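The Care and Folding of Ribbed Knitwear

Posted in Household, December

Readers of these pages will recall that the autumn entries dealt with bed linen and table linen. The present entry concerns ribbed knitwear, which has been the subject of more correspondence than any other item in the household series. It sets out the procedure now followed in the Radu household, together with certain errors made before that procedure was settled.

Fine ribbing presents a particular difficulty. A woven shirt has seams, a placket and a collar, all of which tell the person folding it where the garment begins and ends. A soft ribbed knit offers far less guidance. It slides, it gathers under the hand, and one layer is easily mistaken for another. The ribs themselves are the most reliable guide available. If they run straight from hem to shoulder, the garment is lying true. If they bend or fan out, the cloth has been pulled on one side and should be lifted and laid down again.

The first step is therefore to spread the garment and look at it for a moment before attempting any fold. Pale colours are helpful in this respect, as shadows show plainly where the cloth has doubled under itself. They are less forgiving of lint. 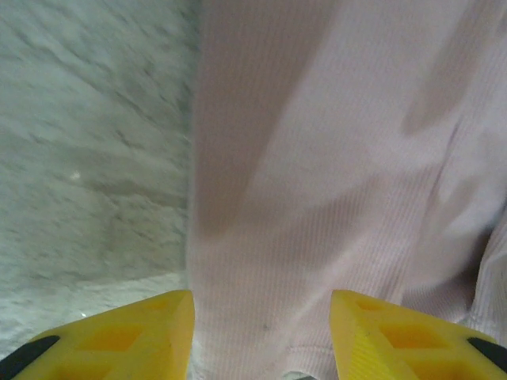
Any specks should be removed at this stage. A strip of adhesive tape wrapped round two fingers is sufficient, pressed down and lifted without rubbing. Rubbing raises the surface of the knit and in time produces small balls of fibre. The author kept a battery-operated device for such balls for several years and eventually gave it away, having found that it thinned the elbows of two cardigans. A fabric comb from Prisby has replaced it and is used sparingly.

The hem and cuffs are to be dealt with next. These parts are generally thicker than the body of the garment and will curl if left to themselves. They should be pressed flat with the palm, starting at the middle and moving outwards. The ribs must not be stretched in order to make the edges meet. Where a hem has already lost its shape, a little steam held above the cloth will often bring it back, and the garment should then be left alone until completely cool.

Folding proper may now begin. The garment is placed face down. One side is brought in towards the centre, and the sleeve is laid back along the fold so that it runs parallel to the side. The other side follows. The lower part is then brought up in thirds, never in half, as a single deep fold leaves a line across the chest that remains visible when the garment is worn. The finished article should be turned over and placed in the drawer with the rounded edge uppermost.

The writer's brother-in-law, Florin Radu, prefers to roll his knitwear and has defended the practice at some length. It is accepted that rolling saves space in a suitcase. For storage over a whole season it has not proved satisfactory in this house, where the rolled garments came out in spring with a slight twist in the body. The matter has been left open between the two households.

With regard to drawers, the deep chest purchased from Poter holds 16 folded knits when they are stood on edge, and it is not advisable to exceed that number. Compressed ribbing loses its spring. The heavier winter items are kept in the Flulgate boxes on the landing, with a sheet of plain tissue between each one. Cedar blocks are renewed when their scent has faded. Lavender bags were tried and were found to mark light cloth.

Washing has been described in an earlier entry and only the main points need be restated. A cool wash, a small measure of liquid detergent, and a towel to take up the excess water. The wet garment must be supported from beneath with both hands when it is lifted out, for the weight of the water will otherwise lengthen it. It is then dried flat, away from the radiator, and turned once.

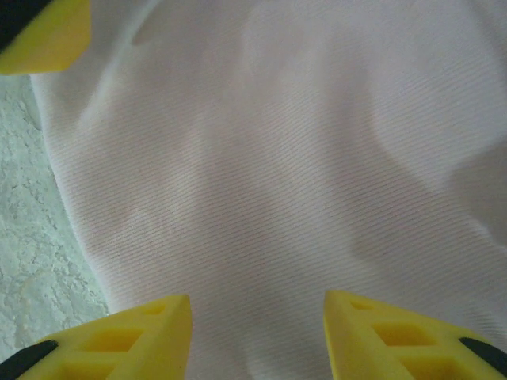

Should ribbed knitwear be ironed before it is folded?

Ironing is best avoided, as the weight of the plate flattens the ribs and they do not always recover. Steam from a short distance, followed by light smoothing with the hand, will remove most creases. If an iron must be used, a damp cotton cloth should be placed between it and the garment, and the iron set down and lifted straight up again.

Two further points have been raised by readers. The first concerns hangers. Ribbed garments should not be hung, even on padded hangers, for the shoulders drop and the body grows longer by degrees. The second concerns the time required. A single garment, properly spread, cleared of lint and folded, takes 3 minutes once the method is familiar. A full drawer may be put in order in the course of an evening, and it is recommended that the work be done by daylight or under a good lamp, as loose threads are easily missed otherwise.

The next entry will consider scarves and gloves, including the question of whether wool gloves may be stored in pairs with one turned inside the other. Correspondence on that subject is welcome in the usual manner.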